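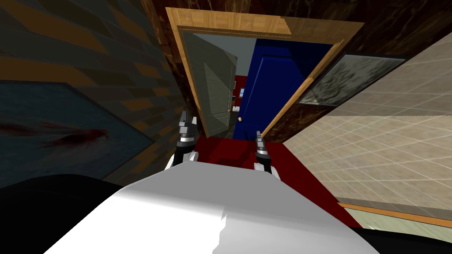
How much is left in the hall fund? The balance stands at £1,411 now that the March jumble sale money has gone in, up from £1,293 at our last meeting, and we were all very pleased to hear it.

Erdale Village Hall, minutes of the spring meeting, 7.30 pm
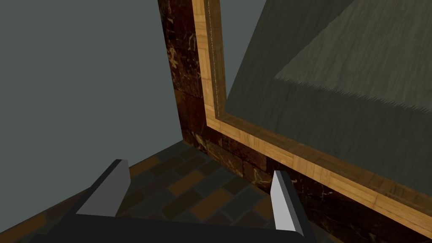 The last minutes were read and agreed, with one small change to the spelling of Beaulieu Lane. A warm thank you was recorded to everyone who baked for the sale — the lemon cake went before the doors had properly opened!

Summer supper

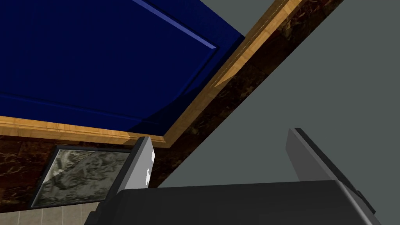
Tickets will be limited to 70 again, as last year felt comfortable and the queue for pudding moved along nicely. We agreed to print 500 leaflets and to ask the Beaulieu Lane shop to keep a pile by the till.

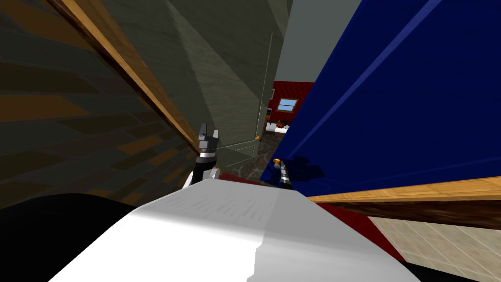

Any other business

The piano needs tuning before the supper. The meeting closed at 8.50 pm.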